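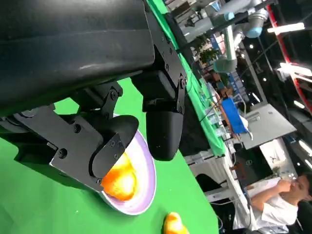 I've been trying to eat more fruit since May, and most of what I've learned is about storing it.

For years everything went into one bowl on the kitchen table. Apples, bananas, pears, the lot. The bananas went brown, the pears went from hard to mush overnight, and I threw a good share of it in the bin. Bananas and apples give off a gas that ripens whatever is next to them, so now the bananas hang on a hook by the window and the apples live in the fridge drawer. They stay crisp for weeks in there.

Peaches and plums I leave out until they give a little near the stalk, then they go in the fridge too. They lose some flavour if you chill them too early. Berries get eaten the day I buy them or go straight in the freezer on a tray.

I buy less at a time as well. The greengrocer in Estden is a 20 minute walk, and I go twice a week with one bag. Getsemaní Ayala at the Kincaid Road allotments gave me a carrier bag of quinces last month, which I had no idea what to do with. They need long cooking. I stewed them with sugar and a strip of lemon peel and got 10 small jars out of it, and I've been having it on porridge.

Next job is finding somewhere cool for a box of cooking apples. The cupboard under the stairs might do, if I move the hoover.

November 17, 2020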